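Irkico Gallery Wall Hanging System, Starter Kit

Back in stock for January. Rail, cables, hooks, the lot. Made for small galleries, studio shows, school art rooms, cafes that show local work, anyone who's tired of patching holes after every exhibit.

What you get
One aluminum top rail in two pieces, with joiner
12 clear cables
12 locking hooks
End caps, wall clips, screws and anchors
Paper spacing template (don't throw it out with the box, people do)

Finish: white or satin black. White can be painted to match the wall, light sanding first, two thin coats. Satin black is powder coated and looks best left alone.

Weight limits
20 lb per cable with the standard hook. Framed work over that, use two cables and two hooks, spaced even. Anything really heavy, like mirrors or stretched canvas on a thick panel, get the Urngate heavy rail instead. Not the same clips, so please don't mix them. The heavy hooks will go on the Starter cable but they slip.

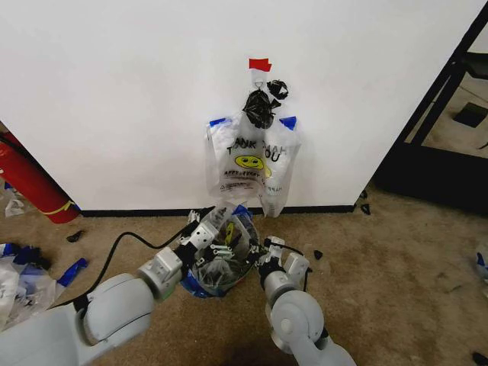
Installing
Rail goes up tight to the ceiling or an inch below, your call. Find studs if you can. Clips first, then the rail snaps in from underneath. You'll hear it. If it doesn't click the clip is upside down, pull it off and turn it over. Plaster walls need longer screws than the ones in the bag, not included, any hardware store has them. Brick is fine with masonry anchors.

Two people is easier. One person can do it with the joiner left off until the end.

Cables twist in anywhere along the rail, no need to slide them from the end. Quarter turn and let go. To take one off lift, turn back, done. Hooks move up and down by pressing the little brass button. Never press the button with the picture hanging on it.

Hanging a show
Most galleries center the work at 57 to 60 inches from the floor. Pick one and stick to it for the whole room. Start with the biggest piece and work out both ways. Small work can go two to a cable, one over the other, as long as the total stays under the limit. For prints with no frame we sell a clip bar separately, see Accessories.

D-rings on the back work better than wire. Wire lets the frame lean foward at the top and you get that shadow line. If you must use wire, keep it tight and high, and put felt dots on the bottom corners.

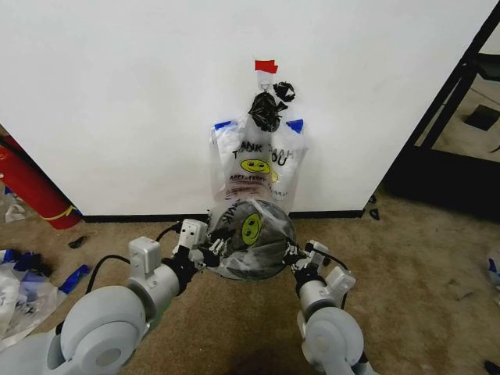 Accessories
Extra cables, pack of 12
Extra hooks, pack of 12
Print clip bar, short or long
Corner connector, inside only. Outside corners need two end caps and a gap.
Label holders, clear, slides into the rail or sticks to the wall
Felt dots, sheet of 100
Security hooks with key (needs its own cable, says so on the pack)

Cleaning
Dry cloth. No alcohol on the clear cables, it makes them cloudy. If a cable is nicked or has a kink replace it, dont try to straighten it.

Who's using it
The Starkisau print studio has had this rail up through nearly 20 shows and is still on the original clips. Ibarra community arts room runs it on three walls, kids' work mostly, changed every few weeks. Both went with white.

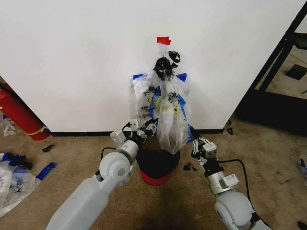 Plastic bags hanging at the wall, clear one in front.

Ordering and shipping
Ships flat in a long box. Somebody should be there to sign, the box is too long for most porches. Rails can be cut to length before shipping for a small fee, put the measurement in the notes box at checkout and measure twice please, cut rails can't come back. Uncut rails can be returned in the original packing. Opened cable packs, no.

School and nonprofit pricing, yes. Email from your school or group address and we'll send a code. Orders over 1000 dollars ship free in the lower 48. Alaska and Hawaii ask first.

Common questions
Will it hold on drywall with no studs? Yes with the anchors in the kit, but stay under 100 lb total per rail section.
Can it curve? No.
Does the old Irkico hook fit? The round one does. Square one doesnt.
Can I paint the cables? Please no.
Is there a ceiling mount? Coming, no date yet.

Page updated 15/12/2023. Prices in cart are current, the printed catalog isn't.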